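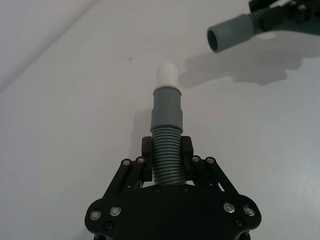
Gray ribbed hose, gray coupling, white cap.

December 2018

The dishwasher man came and went and the dishwasher is as it was. He listened to it the way a vet listens to an old dog, and then he told me the part comes from Meredith and Meredith is closed until after the holidays. I paid him 60 dollars for this. On his way out he admired the banister.

So I am washing up by hand and thinking about my handwriting, which has gone. I noticed it doing the cards. I used to do them all in two evenings with a decent pen and a bowl of nuts, and everyone got a paragraph. This year I sat down after supper and by the fourth card my capital M had turned into a small fence. I wrote to the cousins in Wumden that we'd had "a quiet year with much mulch," and it took me a while to work out that I had meant "much music." I sent it anyway. They garden.

The list itself needs attention. It is still in the blue address book from the old apartment, and the book has reached the age where it contains more crossings-out than people. Under J there are 3 addresses for Paul and none of them is right. Under H there's a couple we met on a ferry, had one good dinner with, and have written to every December for longer than I've owned this coat. I couldn't pick either of them out of a lineup. Their card came first this year, as it always does, with a photo of a boat and no news at all. I think it may be the most restful friendship I have.

Leonie Merrick has given up cards and sends a letter by email now, with headings. Health. Travel. The Kitchen. It runs to several pages, and The Kitchen got more space than her daughter. I read every word, of course, standing up, with my coat on. She says they will be in Pretstead until March and that we must come. We have been told we must come to Pretstead every year since she bought the place, and we always say how lovely, and then both sides lie low until spring.

Walked down to the post office before it closed. The line went back past the padded envelopes. The man ahead of me was mailing a cheese, or said he was, and was asked whether it contained anything liquid, fragile or perishable. He thought about it for so long that I began to side with him. When I got to the counter they were out of the holiday stamps and had only flags or otters. I bought otters. I now own a good many more otters than I have correspondents, so somebody is going to get a very cheerful gas payment in the new year.

Stopped at Jusus on the way back for coffee and a slice of the almond thing. They have raised the almond thing by 99 cents and made it narrower, and put a sprig of something on top by way of apology. Ate the sprig. It was not for eating.

Snow forecast, then withdrawn. I brought the bird feeder in for nothing and had to take it out again in my slippers.

D. wants to know if we are having people on New Year's Eve. I said which people. He said he didn't mind. I pointed out that somebody would have to wash 200 glasses, going by last time, and he said surely it was never that many, and went and counted what we own, and came back looking thoughtful with a box of plastic ones left over from his brother's wedding. We left it there — neither of us has said no, and the box is on the stairs where we'll both step over it until it's too late to ask anybody.

Eleven cards still to do. Tried printing the words in block letters to be on the safe side, but it made "thinking of you both" look like a ransom note. Went back to the fence. I'll finish them tomorrow at the kitchen table, where the light is better, once I've dried the pans.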